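Equipment budget: where we have got to

The equipment plan for next year closes on Friday, August 7, 2026, and several members have asked what is going into it and what is being left out. The short answer is that we are asking for more wrist sets and for a proper desk at every station, and we are not asking for a second arm. The longer answer follows.

Most of what we spend now goes on recording people doing small jobs with their hands. The straw job is the one we have used to work out costs, as the goods are cheap and anyone can learn it in a minute. Paper-wrapped straws go from a box to a mesh pen cup and back again. The person wears a marker set on each wrist, and the hands are left to get on with it.
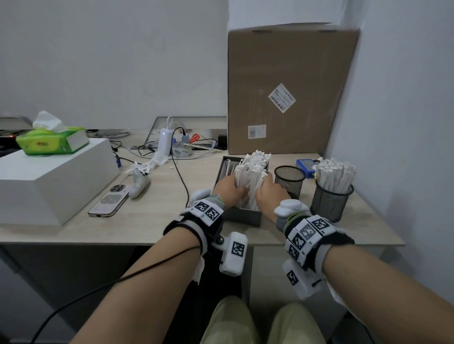
What one station costs us

We have stopped budgeting by the machine and started budgeting by the station. The old way made the plan look cheaper than it was. The headline items went on the sheet and the rest was found later out of the general pot, which is how we came to spend a good part of last year's sundries money on cables.

A station on the new sheet is made up as follows.

Wrist sets. One pair in use and one pair spare. The straps take the wear. The printed marker tiles get scuffed at the corners and are cheap to replace, so they go down as a consumable. The blocks and their fittings do not wear in the same way and stay on the equipment line.

Desk and power. A plain desk, a power strip and a place to stand things while they charge. Every station also needs a spare power adapter. We have borrowed adapters from one station to get another going too many times this year.

Task goods. Straws, cups, boxes, tape, scissors. This line is small but it has to exist. If it does not, people buy things themselves and the receipts turn up months later.

Hands and grippers. One per station where the work calls for it. These are the dearest items after the wrist sets and the ones with the longest wait.

Staff time. Set-up and checking each morning comes to 15 minutes per station. A recording block is 45 minutes, after which the wearer has a break and the straps come off. If you are working out how many blocks fit in a day, please use those two figures and do not trim them. Three of the plans sent in so far assumed no set-up time at all.

Suppliers

We had quotes from two firms, Karik and Udero. Karik is cheaper on the wrist sets and will sell straps on their own. Udero will only sell a full set, but its delivery is quicker and it offers a swap if a unit fails in the first year. For the main order we are recommending Karik. For grippers we are staying with Udero, mainly so that we do not end up holding two sorts of spare fingers.

Both quotes run out before the end of October. If the plan is held up beyond that we will have to ask again, and Karik has already said its prices will go up.

Carriage was missing from the first version of both quotes. It has now been added. Anyone still working from the earlier sheet should throw it away.

How many stations

The request is for 4 stations at the Jutora site. We had hoped for more, and there is room for more, but there are not enough people trained to fit the straps and check the markers. Equipment that sits in its packing is hard to defend when the next round comes up.

Goods like the straws have been useful in settling this number. The wrapping makes it awkward to get hold of just one, a tight bundle is a different job from a few strays, and the mesh cups sit close enough together that reaching for one brings the fingers near the other.

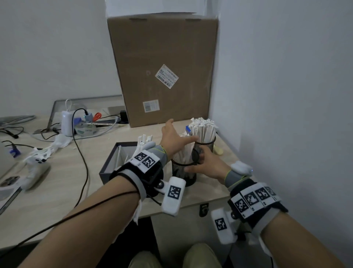

We looked at whether a harder job would be a fairer basis for the costs, and decided against it. Harder jobs need their own goods and often their own bench, and those should be costed one at a time when someone puts them forward. The station price is meant to be the floor. If your work needs extra lighting, a bigger desk or a different gripper, put it on a separate line with its own quote.

Spares are set at 32 strap and tile packs for the year across the whole site. That is a guess based on what we got through this year, with a little added for new wearers, who tend to pull the straps too tight. Unused packs will carry over.

What is not in the plan

The second arm is out. The first one is not booked for enough of the week to make a case. It can be put forward again next year if bookings go up.

The Magsi software licence is also out of this budget – it has moved to the computing line, where it should have been from the start. You do not need to do anything about it.

Storage is still undecided. We need shelves with doors for the wrist sets, and somewhere to put the outer boxes, which have to be kept for returns. At the moment they stand on the desks against the wall and take up space. A price for shelving has been asked for but has not come back.

Changes to the plan should be sent to the equipment desk in writing, with a quote attached. Requests without a quote will be kept on file for the following round.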